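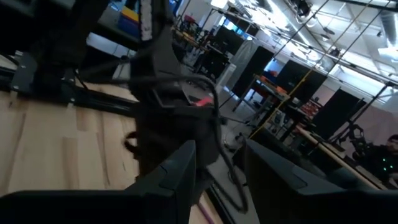
2018-09-01

Directory job for Arneck, pages into layout

Started the morning with the export Hamidreza sent over. The member list is in one big spreadsheet now, which is better than last year when it came as separate files by town. Company names are in column A, but trading names are mixed into the same cell with a slash for maybe a third of the records. Split those out before doing anything else. The slash is also used in a few street addresses, so a blanket find and replace is no good. Did it by filtering on column A only.

Placed the cleaned text into the template. First run came out at way too many pages. The old template has the entry style set with space before and space after, and last year's file had somebody's manual fix on every spread to pull it back. Took out the space after, kept the space before at 6 points. Looks the same to the eye and it flows.

Type sizes as they stand:
Entry name, bold, 9 on 11
Entry body, 8 on 10
Section heads, 14 on 16
Running heads, 7, small caps, letterspaced a little

Afshin thinks 8 is too small for the body. I printed one spread at full size on the office laser and we looked at it under the desk lamp. He still thinks it's too small. I think it holds up because the face has a big x-height. Leaving it for now and will put the question to Arneck with a printed spread, not a PDF. Everyone zooms in on a PDF and says it's fine.

Headers and thumb tabs

The thumb tabs are built on the parent pages, one per letter group, and they step down the outside edge. Trouble is that the step was worked out for last year's groups, and this year they want Q with P, and X Y Z together as one. So every tab below P has to move. Made a new set from scratch with a rectangle and step-and-repeat. Tab height 14 mm. Bleed on the tabs was 2 mm in the old file and the printer wants 3, so that would have come back to us anyway.

Running heads pick up the first and last entry on the page with a text variable. It works, except where the company name is long enough to wrap, and then the variable squashes the whole line into the available width. Looks terrible on the page that starts with the agricultural suppliers. Workaround: a character style called "head pick" applied only to the first few words of the long names, and the variable reads that style. Have to apply it to the short names too or they get skipped. Did this with a GREP style so it takes up to four words from the start of the paragraph. Checked A through F, all good. Rest to check tomorrow.

Note for next time: the GREP style has to come before the nested style or the bold drops off.

Cover

Three routes for the cover went to Lernus in February and they chose the second one, the big cropped numerals. Since then Arneck has changed its green. New values came from Hamidreza, who got them from the sign people, so they are for vinyl and not for ink. Converted as near as I could by swatch book and wrote the number on the job bag. It prints flatter than the old green on uncoated stock. On coated there's nothing wrong with it.

Spine width is still open. It depends on the final page count and on which paper they pick. With the Kiani 90 gsm the spine is wide enough for the title in one line. With the thinner sheet we'd need to drop the year or set it smaller. Not touching the spine until the ads are in. 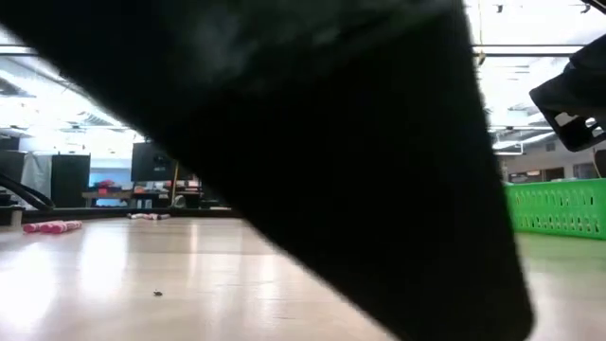
Ads

Total booked is 30. The odd ones so far:

- Sekitano sent a full page as a Word file with the logo pasted in at screen resolution. Asked for a vector logo. They sent the same picture saved inside a PDF. Asked again, and this time said what a vector file is and who would have one (whoever did their van).
- One half page supplied landscape for a portrait slot. Afshin is going to reset it, the copy is short.
- Two quarter pages in RGB. Converted, the blue on one of them shifts toward purple. Proof to client before it goes in.
- One ad has a phone number that doesn't match the number in the advertiser's own listing. Hamidreza to call them and find out which one is right.

Anything that arrives after the deadline goes in the back section. We said that last year as well and then moved things for people. If it happens again the page count changes and the index has to be rebuilt, so I'd like to hold to it.

Index

Built it from the trade categories with the index panel, not by hand. The import script puts a marker at the start of each entry. Categories spelled two ways show up as two headings: "Heating & plumbing" and "Heating and plumbing", "Color printing" and "Colour printing". Made a list of those and fixed them in the spreadsheet, then ran the import again. Do NOT fix them in the layout, they come back with every update.

Three columns for the index looks crowded with page numbers run on after the name. Tried four with smaller type and it was worse. Going back to three, ragged right, no leader dots.

File handling

Book file is on the server under the job number, split into front matter, listings A to L, listings M to Z, ads section, index. Open the documents from the book panel only. If you open a chapter directly and save it, the styles go out of sync and the panel shows the yellow triangle.

Preflight profile saved as arneck_dir. It flags anything under 250 ppi, RGB, and hairlines. It currently shows overset text in the M to Z chapter, last page. I know about it, just needs one more page added.

To do

Check running heads G to Z
Print spread at size for Arneck (body type question)
Chase Sekitano logo
Ask printer for a blank dummy in both papers
Afshin: reset the half page
Hamidreza: phone number, and the missing entries under Childcare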